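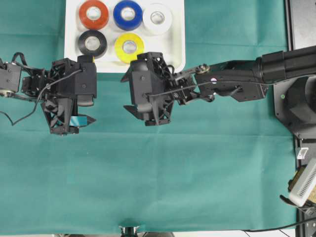 Handovers by remote control keep going wrong in my demos and I need some advice. Two arm setup, I drive both from a leader pair. Task is simple on paper: left picks up the small block, passes it to the right, right puts it down on the cloth. At the point where left has the blue block in its fingertips and right is still open and empty, facing it, I freeze up. Every time. I hover, nudge, back off, nudge again. Recorded 70 episodes in April and the policy learned the hovering beautifully, just never closes the right gripper. The tray with the tape rolls stays at the back and isn't part of this task, but left ends up over its corner a lot when I line up. Do I need more data or better data? Using Trullitz to record, if it matters.
Chae-won Ha

Better data. Throw out the hovering ones, all of them, dont try to trim the pauses out. I did that once and the arms jumped at every cut.

What worked for me - pick one meeting spot and always use it. Middle of the cloth, well clear of the tray. Park the right arm there first, open, and dont touch it again. Then bring left to it. One arm moving at a time. Looks slow but the episodes come out way more alike, and you stop chasing your own hands.

Close right, wait a beat, open left, pull left straight back. Same order every time. If you fumble, stop the recording and start over, don't rescue it. Not for the first batch anyway. I'd want 16 clean ones in a row before recording anything I planned to keep.

Also check what your cameras see at the moment of the pass. From overhead the grippers can hide the block and then the policy is guessing. Wrist cam helps a lot there.
Angeliki Ververidis

Agree with most of that but I'd vary the meeting spot a little once the basic one trains. Otherwise it only works in that exact place, ask me how I know. Few inches either way is plenty.

And are you watching the screen or the arms when you drive? I was on the screen, no depth at all, hovered same as you. Stood behind the arms instead and it mostly went away.
Cillian Hennessy

had this too on Tekleab, more practise fixed it. lower the leader arm friction if you can
Jae-in Son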